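Prernley Parent Support Program
Interim progress report to the Istis Fund
2025-12-18

Reporting period: second half of the grant year
Sites: Prernley (main), Barroso (satellite)

1. Summary

The program offers home visits and weekly group sessions to expectant and first-time parents. Enrollment is on target at Prernley and below target at Barroso. Spending is within budget.

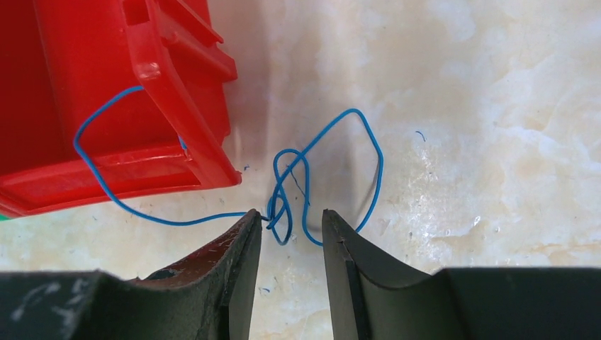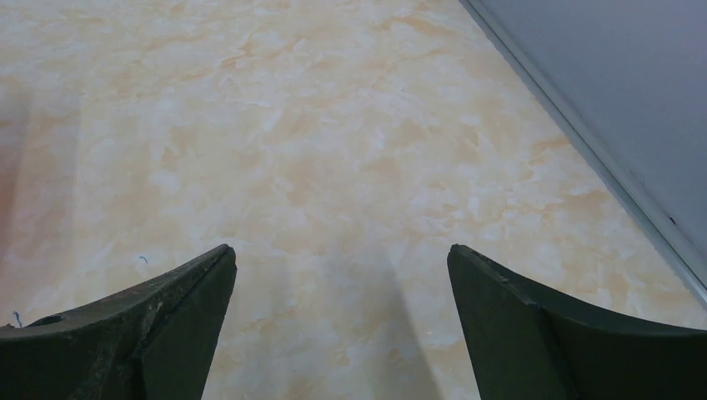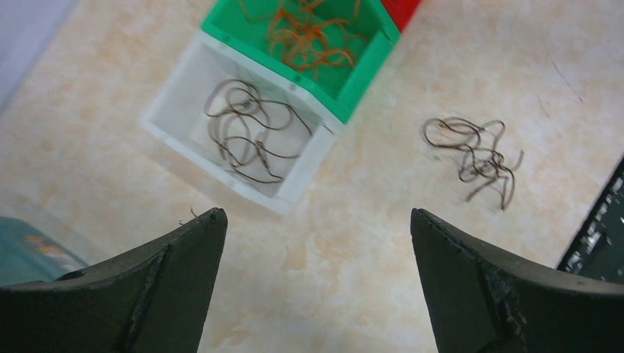

Figure 1, top to bottom: red crate and blue wire; marble-patterned floor; bins on a tabletop.

2. Enrollment

A total of 181 parents enrolled during the period. Of these, 35 enrolled at Barroso, where sessions opened later than planned after the lease on the first room fell through. Referrals from prenatal clinics remain the main source of enrollment at both sites. Self-referral increased once the sign-up form was shortened to one page.

3. Activities

Group sessions covered feeding, infant sleep, safe bathing and the return to work. The feeding session was split into two parts at the request of participants. Home visits are offered in the last month of pregnancy and again after the birth. Seven visits were rescheduled due to early deliveries and were completed within the period.

The parent handbook was revised using the Fukthorpe layout. The print run was 500 copies. Stock at Prernley is low and a reprint is being priced.

4. Issues

Attendance at evening sessions drops after the fourth week. Exit forms cite bedtime and transportation. Barroso still has no evening session.

5. Next period

An evening group will open at Barroso in January. The reprint order will be placed once quotes are in. Follow-up surveys will go to all parents enrolled in this period, and results will be attached to the final report.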